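Desk Kit > Paper & Planning

Plivside Desk Pad, large

Some people plan a database in a database. Others open a diagramming tool, spend the morning choosing a line style, and go to lunch with one box on the screen. The Plivside is for the rest of us: a big pad of plain paper, glued along one side, that lies on the desk and puts up with whatever you write on it.

Each pad has 65 sheets, and there is nothing printed on any of them. We did try a faint dot grid. Testers lined their boxes up with the dots, then rubbed them out and lined them up better, and the query they were meant to be sketching never got written. The dots went.

The paper comes from Iltotex and is heavy enough for felt tips, though a really wet marker will leave a ghost on the sheet below. Pencil rubs out cleanly. Fountain pens are fine if you are the sort of person who waits for ink to dry.
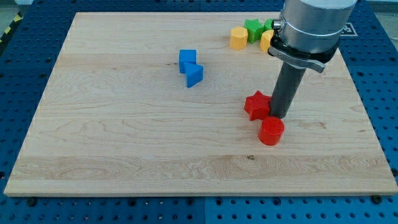
Pale maple, knot and all, on a blue perforated table top.

What goes on the pad is your affair. Customers tell us they use it for table layouts, call trees, release plans and the sort of arrow-heavy drawing that explains why the overnight job can't be moved. It also works well for two people arguing, as both can reach it and neither has to share a screen. Tear off the sheet when you agree. Tear it off when you don't, and start again.

A pad has no search, no undo and no export. If you want the drawing in your project wiki, photograph it, or redraw it in Feng or whatever your team has settled on this year. By then you will know what the drawing is supposed to say, so the redrawing goes quickly – or at any rate with less swearing.

The stiff backing card is 46 cm on its short side and will overhang a narrow desk. Please measure first. We get a steady trickle of returns from people who didn't, and they are always very polite about it.

Pads are sold singly or in boxes of 10. The box works out cheaper per pad and is much harder to carry upstairs. The last run of 800 went faster than we expected, and the next is due from the Mokosau bindery in May. Orders placed before then are filled from what is left on the shelf, then held until the new ones come in.

Unused pads can be returned. Used ones can't, however good the diagram is.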